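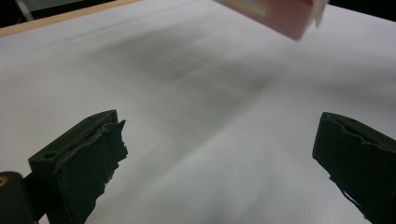

Go on the Sunday and go early, Songül Oral told me, and skip breakfast or you'll be sorry by ten o'clock. She had been to the Akyol open day the year before and came home with flour in her shoes and more baklava than she could carry. So that is what I did, and she was right on both counts.

An open day at the Akyol bakery

Akyol makes baklava, börek and fresh yufka for shops and restaurants all over the region, and once a year in May it lets the public in. The bakery is in a low brick building behind the bus depot. You'd drive right past if it weren't for the smell, which reaches you at the traffic light (I rolled the window down and just sat there until the car behind me honked). Parking is free on the depot side. The walk to the front door takes you past the loading dock, where a man was handing out paper hairnets and telling everyone to take off their rings.

I had signed up for the first tour of the day. There were families, a few pastry students who took notes on everything, and a retired couple who had come by train and were already asking about the gift boxes. Our guide was Şengül Öztürkmen, who runs the early shift and talks at tremendous speed. I loved her immediately. She skipped the company history almost completely, on the grounds that it was printed on the wall, and took us straight in to see the dough.

The dough room

I have made phyllo at home once. It took an entire afternoon and looked like a road map. At Akyol the dough rests under damp cloths until it is soft and stretchy, and then the rollers (the people, I mean) go at it with long thin pins, a dozen rounds at a time with starch dusted between them. The pins make a lovely hollow knocking sound. When a stack is finished you can hold one sheet up and read a newspaper through it, and Şengül did exactly that, reading us part of the weather forecast.

One of the students asked why they don't buy a sheeting machine. They have one! It does all the yufka for börek, and does it well, but the dough for the good baklava is still rolled by hand because the rollers can feel when it's getting dry and the machine can't. It takes a new roller 12 weeks of practice before anything they make goes into a tray for sale. Until then it all becomes staff lunch.

We each got a piece to try. Mine tore at once. The woman next to me, Sevim Ersoy, produced a perfect circle on her first attempt and then admitted her grandmother had made her do this every weekend as a child.

Nuts, butter, syrup

The nut store is cold and dim and smells green, if that makes sense. The pistachios are ground in small batches right before they are needed, and you can hear the grinder start and stop all through the tour. The butter is melted slowly and clarified until there's nothing cloudy left in it. Then comes the cutting, which for me was the high point of the whole morning. A tray of raw baklava is cut before it is baked, all the way to the bottom, and the cutter we watched, Mesfin Woldemariam, works with no ruler and no marks. He told us a large tray gives 221 pieces and that he hasn't been off in years. He didn't look up once while he said it.

The ovens were too hot to stand near for long. What you want to do is get close when a tray comes out and the syrup goes on, because the crackle is really loud - louder than frying bacon - and everybody laughs the first time. A few people had their phones out for the sound alone.

Storing it at home
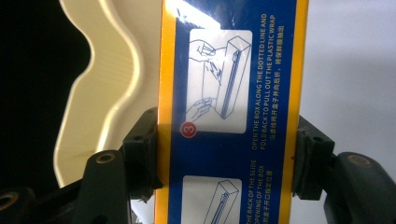 Photo: Johannes Le Roux

Somebody always asks how to keep the stuff, Şengül said, so there's now a short talk on it at the end of the tour. I wrote down as much as I could. Syrup baklava stays on the counter under a loose cover, never in the fridge, where the layers go leathery. Börek is the opposite: let it cool completely, cover it with plastic wrap, chill it, and warm it up in a dry pan with a lid. Fresh yufka dries out in minutes, so fold it, wrap it tightly and use it within 4 days. It freezes fine if you thaw it overnight in the fridge and don't peek.

I asked about the microwave and got a look.

Lunch in the yard

After the tour you come out into the yard, where they had set up long benches and a Dindden coffee truck. The spinach börek was gone before I got to the front of the line, so I had potato with black pepper, and then went back and had it again. There was also a thick yogurt soup with mint that I hadn't expected and keep thinking about. Kids could roll out their own little rounds at a side bench and have them baked while they waited. Most came out as flat brown stars. They were being eaten with great pride.

The only weak spot was the shop. It's small, it has one till, and by noon the line went out past the hairnet man. If you know what you want, buy before your tour and ask them to hold it for you. I hadn't thought of that and stood there for half an hour with the retired couple from the train, who were very good company and knew every bakery between here and the coast. 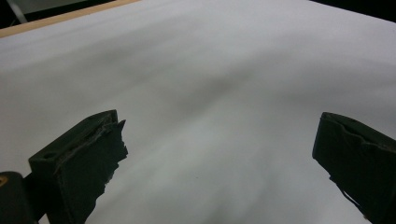 If you want to go

The open day is free, but the tours need booking, and the early ones fill first. They had 453 visitors through last year and expected more this time. Tours last just under an hour. Wear flat shoes with some grip, as the floor by the flour bins is slick, and leave big bags in the car. There are steps down to the nut store, and the staff will take you around the outside if stairs are a problem.

Bring cash for the yard. The shop takes cards, the coffee truck takes cards, the börek stand doesn't. Bring a flat box too if you have one, as the trays they sell are wide and don't sit well in a shopping bag. Mine rode home on the passenger seat with the belt on.

Bookings open in early spring on the bakery's website, and there is a waiting list that is worth joining. Sevim got her place from it the night before.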